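Listening and Measurement, Session 4
Handout: Fit, seal and level matching with in-ear monitors

Sat 21 June, morning group. Please read before the session and bring your own earphones with every tip you have for them.

What this session covers

Last time we looked at how a frequency response graph is made and what the vertical and horizontal scales mean. This session is about the step most reviews skip, getting the earphone into the ear the same way each time. A pair that sounds thin to one listener and full to another may be the same pair with a different seal.

We will use two house sets for the exercises. The Ornetti has a single dynamic driver and a wide nozzle. The Mostine has two drivers and a narrow nozzle with a short stem. Neither is better for this purpose. They were picked for their different nozzles.

1. The seal

The ear canal and the earphone form a small closed space. At low frequencies the driver only has to change the air pressure in that space, and it can do this easily as long as nothing leaks. Once there is a gap, pressure escapes and the bass drops. The treble changes much less, so the whole sound seems brighter than it is.

A simple check: play a steady 90 Hz tone at a low level. Press each earpiece gently inward with one finger. If the tone gets clearly louder, the seal was poor before you pressed. Do the left and right sides separately. Many people need a different tip size in each ear.

Do not press hard, and do not turn up the volume to make up for missing bass.

2. Tip size and material

Silicone tips hold their shape and are easy to clean. Foam tips expand to fill the canal and tend to soften the upper treble a little, partly by absorbing it and partly by narrowing the opening. Give foam a minute to expand before you listen to anything.

Wide-bore tips usually keep more treble than narrow-bore tips. The effect is small next to the effect of a leak, so sort out the seal first and the bore second.

Write down the tip used in every set of notes. "Stock medium" is enough. Notes without a tip listed can't be compared with anything later on.

3. Insertion depth

The canal has its own resonance, and blocking it with an earphone moves that resonance. A deeper fit pushes the peak higher in frequency. A shallow fit pulls it down, where it may land on cymbals and the edge of voices. This is one reason a review can complain of a harsh peak that another listener never hears.

To find your own peak, run a slow sine sweep starting at 200 Hz and going up through the treble, at a low level. Mark where the tone jumps out. Take the earphones out, put them back in, and repeat. If the mark moves, your insertion is not yet consistent - keep practicing until it settles.

4. Level matching

The louder of two earphones nearly always wins a quick comparison. It seems to have more bass and more detail. The Ornetti is the more sensitive of our two sets, so with the volume knob left alone it will be louder every time.

Use the coupler and the meter on the side bench. Play the test noise through the first set, note the reading, then adjust the second set until it matches. Write both knob positions on your sheet. Matching by ear is acceptable at home but not for the exercises.

5. Exercise

Work in pairs. One person handles the switching and the notes, the other listens.

Track list: the Nenosen demo disc, tracks 2, 5 and 9. Track 5 has the low organ note and is the most useful one for seal.

Listen to each track on the first set, then on the second, then on the first again. Limit each listening block to 15 minutes and rest before the next. Change roles after the third track. Describe what you hear before you look at the graph.

Then repeat track 5 with a tip one size too small. Write down what changed and whether you would have blamed the earphone for it.

6. For next time

Hand in one page comparing the two sets, with tips, knob positions and your sweep marks included. A page with no listening notes will be returned, even if the graphs are complete. The August session moves on to over-ear headphones, where the seal depends on pads, hair and glasses. 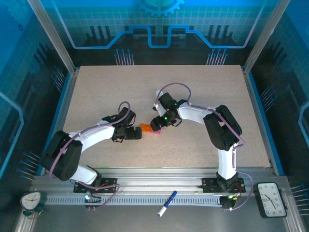

Ornetti wrote back after reading the draft of this handout that section 3 should also mention nozzle angle, as two people can use the same tip at the same depth and still aim the sound at different parts of the canal wall.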